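Zikeck Side Table, White Top: Review After a Winter of Drinks

Reviewed by Nadja Danzer

Category: small furniture
Finish tested: white
Use: break-room drinks table, daily

We bought the Zikeck to replace a folding table that had developed a lean. The requirement was narrow: a flat, pale surface for mugs, cups, cans and bottles, wiped once a day, next to a wall. I have no view on how it performs as a desk or a dining table.

Assembly

The carton contains the top, the legs, a bag of bolts and a hex key. Tharun Pisharody and I put it together in a lunch break. The printed instructions show the leg brackets the wrong way around in step 3, and the bolts will start in the threads either way, so check the orientation before tightening. The holes in the brackets are slotted, which allows some correction. Final tightening should be done with the table upright and standing on its own weight.

The hex key supplied is soft. Use your own if you have one.

Surface

The top is smooth and white with a slight gloss. The corners are rounded. Under side lighting you will see faint streaks left by wiping, more so with a paper towel than with a microfiber cloth. In overhead light they mostly disappear.

I ran a simple stain check in February. Coffee, black tea and a green soft drink were each left on the surface for 12 hours, then wiped with warm water and a drop of dish soap. Coffee and the soft drink came off completely. Tea left a ring that needed a second pass with baking soda. Turmeric was not tested, though Wing-yan Tam has offered to bring some.
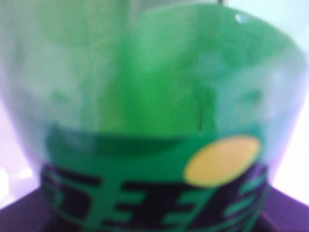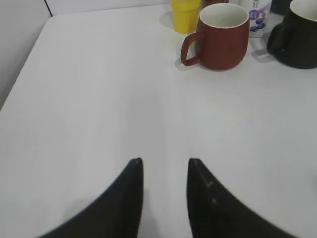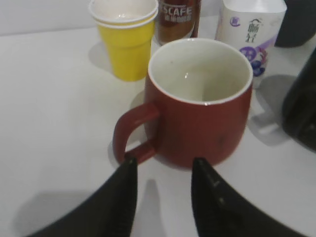 Scratch resistance is adequate. Ceramic mugs with an unglazed foot ring are the usual cause of gray marks on white tops. On this one the marks were deposits from the mug and came off with cream cleanser. A key dragged with moderate pressure left a line that did not come off. It is only noticeable at a low angle.

Sliding a mug across the surface takes little effort. Light plastic cups move too easily when the top is damp, and an empty one will travel if the table is bumped. There is no lip at the edge. Anyone who needs a raised border should look at the Covutine tray table, which has one but offers less usable area for the same footprint.

Stability

With the bolts fully tightened, side-to-side movement at the top was 2 mm under a firm push. After a month of use it had grown, and retightening brought it back to the original figure. Thread-locking compound would probably stop this. I did not use any, as we may need to take the table apart.

The leveling feet are plastic and have a short adjustment range. On our floor that was enough. Lai-ching Yau has the same table at home on old floorboards and had to shim one leg with cardboard.

Heat

The manufacturer's leaflet advises against hot cookware. A mug of freshly made coffee, measured at 94 °C when it was set down, left no mark or change in gloss. I would still use a trivet for anything off a stove.

Faults

The edge is the weak point. A tall can dropped from counter height left a small chip near one corner, and the material beneath the white layer is visible there. Zikeck does not list a touch-up kit. I filled the chip with white appliance paint, which is a slightly cooler shade than the top.

The underside is unsealed. Mop splashes or a leak running under the edge could be a problem over time, and a coat of clear varnish before assembly would be sensible.

Verdict

Good surface, acceptable frame, poor instructions. It suits light daily use with drinks and is easy to keep clean. I would buy it again at the sale price and would hesitate at full price. Buyers with uneven floors should budget for better feet; the thread is a standard size and replacements screw straight in.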